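**Abril — proyecto Pastisard, demostraciones a mano, mostrador**

Segunda tanda de la tarea «taza y platillo al escurridor». Empezamos a las 9:40. 36 demostraciones grabadas, 4 descartadas: en dos la mano derecha tapaba el platillo, en las otras dos se solapó el inicio con la anterior. El total acumulado queda en 339.

Cambios respecto a la tanda anterior:

- Inicio y final con las manos quietas 2 segundos. Zatbridge corta mejor los episodios así.
- La taza va boca abajo sobre el platillo y se mueven juntos — si se separan, se repite.
- No retirar lo demás del mostrador. Platos, timbre y recibos se quedan donde estén.

El agarre que mejor sale es con una mano a cada lado del platillo, sujetando así la taza.

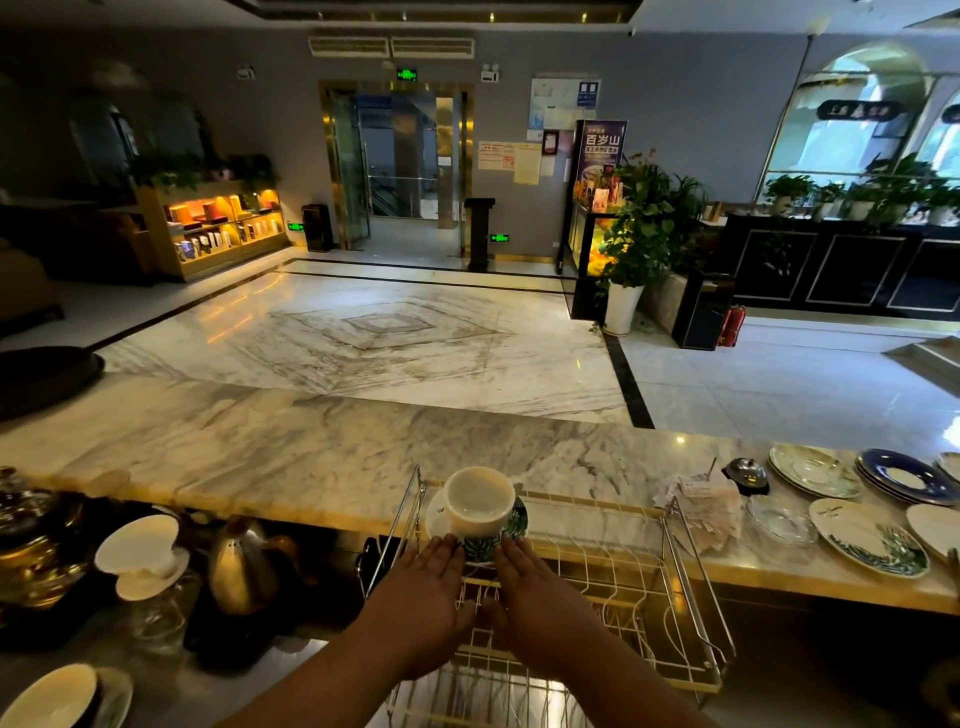
Con una sola mano la taza resbala al inclinar, y la política entrenada en Kendunia copia ese gesto. Esas tomas las he marcado aparte en Geddes, sin borrarlas.

Pendiente: repetir con luz de tarde y revisar el desfase entre vídeo y guantes.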